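Mirnel Quiet Hours -- read me first

Mirnel is a small add-on that holds back phone notifications while you cook, nap or argue with a relative. Version 2 adds a timer, which defaults to 15 minutes.

What's in the folder: 490 short notification texts, sorted as "urgent" or "can wait". Nine are still in dispute, all of them from the dentist.

Known faults: on Katona handsets the bell icon stays lit out of spite.

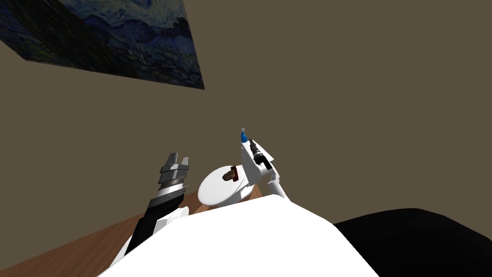

Olga Marín

Send fixes to the Drellileck list before September -- replies may be held back.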